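Fan Fiction Writers' Help Board > Worldbuilding > Tech and Gadgets

How do I write a fake product launch that feels like part of my world?

Posted by gorkodbridge_gal

Hi all! I'm 36 chapters into a long fantasy serial set in the harbor city of Gorkodbridge, and I want to open the next arc with a newspaper article. A company called Orura is releasing a headset that lets people visit their own memories (my villain owns it, but readers don't know that yet). I love in-world articles, but my draft reads like a manual. How much tech do I explain? And can I be funny without ruining the scary part later? 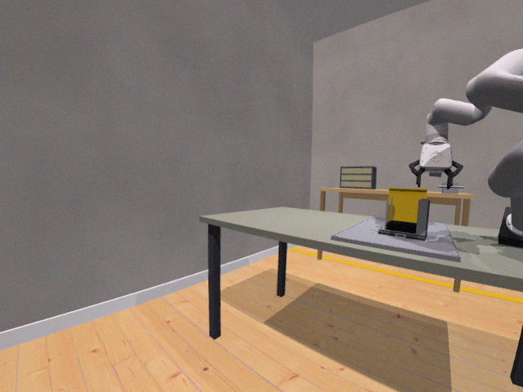

Robot arm over a work table, simulated view.

Emerson Camargo

Oh, I love this kind of chapter! Pick your reporter first. Mine was a bored guy at a paper called the Hiven Post who wanted to be covering boat races, and once I had his voice the whole thing took me one evening.

What I'd do with yours:

1. Put the price in the first paragraph. People in a city argue about money before they argue about memory magic. I charged 241 silver for mine and the comments went wild.

2. Quote two people who disagree. One should be from the company and way too cheerful. Let the other be a fishmonger or somebody's aunt. 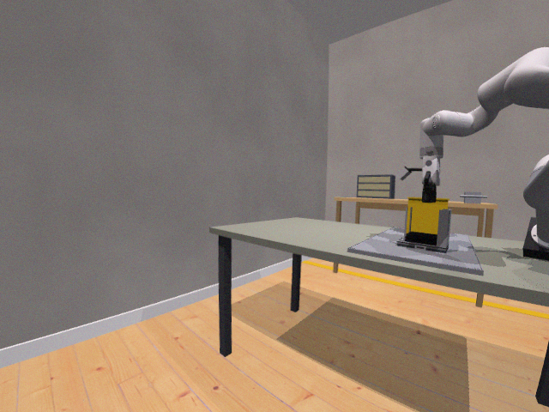 3. Hide the scary bit in a boring sentence. Something like "Orura says lost memories are usually returned by June." Then move right along to the color options — your readers will catch it.

4. Keep it short. Mine was 100 words too long and I still wish I'd cut the part about batteries.

Please post it when it's done, I want to read it!

maillard_writes

just say its magic. works for me

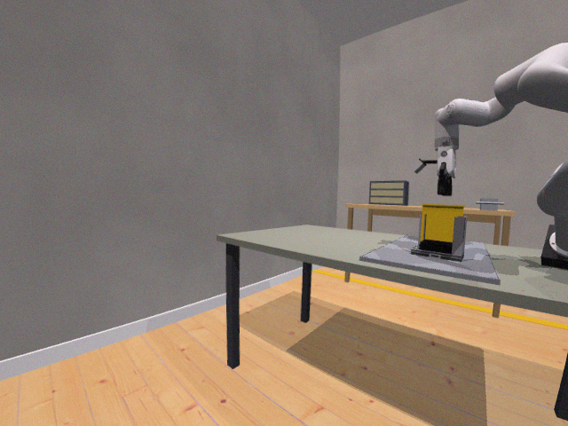

tinlantern

Seconding Emerson on the reporter! For the tech, I only explain what a customer would ask at the counter: does it hurt, how long does it last, can my kid use it. Everything else can wait for the chapter where your hero takes one apart. And yes, be funny! My readers were much more upset by the bad headset because they'd been laughing at its ads since chapter 2.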